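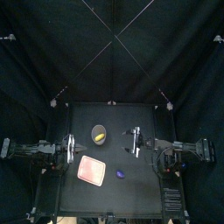
Two-arm policy: does relabelling the demos beat recording more of them?

Forum index > Learning from demonstration > Results and write-ups

marrowfat_lab
Finally got enough evaluation runs out of the Treten set-up to post something. The short version is that I stopped recording new demonstrations in January and spent the time splitting the old ones up instead, and the policy got better. I didn't really expect it to!

The method, such as it is: every demo gets chopped wherever a gripper changes between opening and closing, and each piece gets its own line of text (“left arm steadies the tray”, “right arm goes for the aubergine” and so on). Then I train on the pieces as well as the whole thing, same network, same 2000 steps of fine-tuning. The base is plain Zotuvis with the language input switched on. I had 340 demos to work with, all of them driven by hand on the same two arms.

Success on the full tidy-up task is now 81 per cent. Whole demos only, it was stuck well below that and mostly fell over at the handover.

gantry_goose
Nice, but what happens if you just train the whole-demo version for longer? Chopping gives you more samples per batch that start near a grasp, so you might only be seeing a sampling effect. I'd want that ruled out before I believed the text has anything to do with it.

marrowfat_lab
Fair. I ran it longer on one seed and it flattened out, but one seed is one seed. I'll put the proper version in the queue.

pinion_and_on
I'm going to disagree with gantry_goose a bit here. We tried oversampling the frames near the grasp on Nanov last year, no text at all, and got a lovely grasp and a hopeless policy. It would pick the thing up and then sit there. So I don't think sampling explains all of it, at least not on our arms.

gantry_goose
Your arms are also much stiffer than these, and wasn't that single-arm? I'm not saying the result is wrong. I'm saying there's a cheap control and it hasn't been run.

pinion_and_on
Single-arm, yes. Still think it counts for something :)
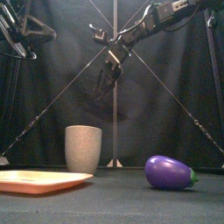
tolly_bracket
Research technician, Jugah bench team

I do the resets and the calibration on this one so I can answer the dull questions. The objects for these runs are the purple aubergine, the tray and the grey piece, and they go down by eye within a taped-out layout we keep on paper. I don't know which checkpoint is loaded when I'm placing things, marrowfat_lab picks it at the other desk and only tells me afterwards. We do 10 trials per checkpoint before swapping over.

The bit I'd be careful about is the aubergine. It's shiny, and if you shift the lights at all the highlight lands somewhere else on it. Early on we had a string of bad trials that had nothing to do with the policy – I'd changed the lamp height and hadn't written it down. Those are thrown out of the figure above and we redid them.

gantry_goose
Thank you, that's more use than most methods sections. Were the thrown-out trials all from one condition?

tolly_bracket
No, they fell across both. I've got the sheet, will scan it.

sprocket_hush
Can I ask a beginner question? If the text is different for every piece, who tells the robot which line to follow when it's running on its own? Is someone typing?

marrowfat_lab
Not a silly question at all. Nobody types. At run time it only gets the overall instruction, the same one every time, and the pieces are there purely for training. I did try a little planner that fed it the short lines one by one and it was worse, it kept moving on too early and the second arm would set off before the first had let go.

pinion_and_on
That planner result is the interesting bit if you ask me. Put it in the write-up!

gantry_goose
Agreed on that at least. And the control.

marrowfat_lab
And the control, yes. Shuffled text as well, so the pieces stay but the lines get mixed up. If that scores the same I'll come back and eat my words in this thread.

sprocket_hush
Following for the shuffled one.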